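Search this site Go

Filed under: Short Fiction, Football

The call came in at 21 minutes past four. Granström had the 17th pick and wanted a guard. Wanting Wan had one on her list, Alvar Lindqvist, 900 snaps at left guard, no surgeries. She read his grade into the phone and waited.

"Medical?" said Tymoshchuk.

"Clean." 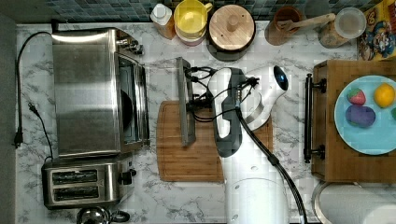 He asked for the second name. She gave him Arvid Aasen, a center who could move over one spot. Aasen's anchor was better. His feet were slower by a margin the staff considered acceptable. Tymoshchuk asked which of them could learn the protection calls by August.

"Aasen," she said. "He made them for two seasons at Narno."
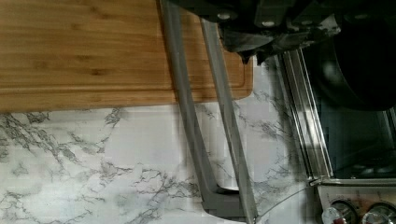 The line stayed open. She heard a chair move and Torunn Söderlund reading out the clock. Then the card went in with Aasen's name on it.

Wan crossed him off and moved Lindqvist to the top of the sheet. Bavow was on the clock, and Bavow needed a guard. She called her mother while she waited.

Last updated: January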